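Open day at the Orkent robot workshop: frequently asked questions

Page last updated 2022-12-10

These are the questions we are sent most often about the open day at the Orkent workshop on Trillness Road. If yours is missing, write to the visits desk using the form at the foot of the page. Replies normally take two working days.

When is the next open day?

The next one is in March. The day will be put on the visits page once the hall booking is confirmed. We run the same programme morning and afternoon, so there is no need to come to both.

Do I need to book?

Yes. Each demonstration group takes 18 people and we cannot let extra visitors into the room once a group is full. Booking is free. You will get an email with a group letter and a start time. Bring either a printed copy or the email on your phone.

If you cannot come, please cancel using the link in the email. The place then goes to the next person on the waiting list.

What happens during a visit?

You sign in at reception, leave large bags in the cloakroom and are taken to the demonstration room with the rest of your group. There is a short safety talk, then the demonstrations, then time for questions. After that you can walk round the display in the corridor at your own pace. Most people are here for an hour and a half.

Who gives the demonstrations?

Gervásio Camargo runs most of them. He looks after the arms in the workshop and wrote the tasks used on open days. On busy days a second member of the team takes the afternoon groups, using the same tasks.

How old do children have to be?

The minimum age for the demonstration room is 10. Children under 16 must come with an adult, and one adult can bring up to three. Younger children are welcome in the corridor display and the café, but someone has to stay with them.

Can we touch the robots?

Not while they are switched on. There is a line on the floor in the demonstration room and visitors stay behind it. At the end of the session an arm is powered down and you may come forward, a few at a time, and move the joints of a separate training model by hand. The training model has no motors in it.

Are the robots doing the tasks by themselves?

Some of the time. In the first part of the session a member of staff guides the arm directly, and in the second part it runs from a stored program. Gervásio says which is which before each task starts. If a task goes wrong he will normally stop it, reset and try once more. Tasks do go wrong, and we don't take the difficult ones out of the programme for open days.

What are the demonstration tasks?

The list changes a little each time. In the last programme there were 6: picking up a cup, sorting blocks by size, opening a drawer, folding a cloth, passing an object to a person, and moving about near ordinary office furniture without bumping into it. The last one gets the most questions. Chairs are awkward for an arm, as the legs are thin, the armrests stick out and people never leave them in the same place twice.

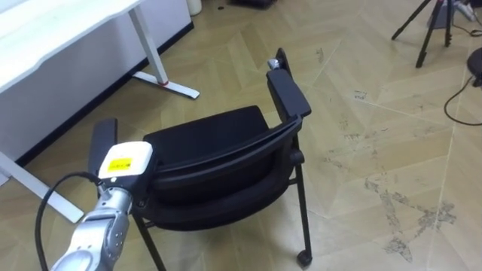

Robot arm beside an office chair and a white desk.

Why use normal furniture and not a proper test rig?

We have test rigs as well, and they are used for measuring speed and accuracy. For the furniture task we want the sort of things found in a normal office, with desks, cables and chairs on castors. A chair on castors can roll if it is nudged, and the program has to allow for that.

Is the floor level? My mother uses a wheelchair.

The whole visitor route is on the ground floor and there are no steps. Staff will show you the way in from the side door, which is wider than the main one. Please tell us when you book so that we can keep a space at the front of the group. There is an accessible toilet next to reception.

Is it noisy?

The arms are fairly quiet. The loudest thing is the alarm test during the safety talk, which lasts a few seconds. If you or someone with you would find that difficult, tell reception and you can join the group after it.

Can I take photographs?

Yes, without flash. Please don't film other visitors, and don't photograph the screens in the control area – these sometimes show work for other firms. Tripods and selfie sticks have to be left in the cloakroom.

Can I bring a school or college group?

Not on the open day itself. Schools and colleges have their own visits in term time, booked through the Kanagaratnam Room, our teaching space. These are longer and include a practical session. Ask for the schools form and say how many pupils you expect and what they have already covered.

Will there be anything to buy?

The café sells hot drinks, sandwiches and cake. There is a small stall with the Stakura kit, a table-top arm that you build yourself. It is the same kit used in the school sessions. The stall takes cards only.

How many people come?

Last year's open days had 1164 visitors in total. The morning groups fill up first, so try the afternoon if you want a choice of times.

Where do I park?

There are a few spaces behind the building, kept for blue badge holders on open days. Everyone else should use the public car park at the far end of Trillness Road and walk back – it takes five minutes. Bicycles can be locked to the rail by the side door.

What if I am late?

Go to reception. If there is room in a later group we will move you to that one. We can't let people into the demonstration room after the safety talk has finished, apart from visitors who have arranged to miss the alarm test.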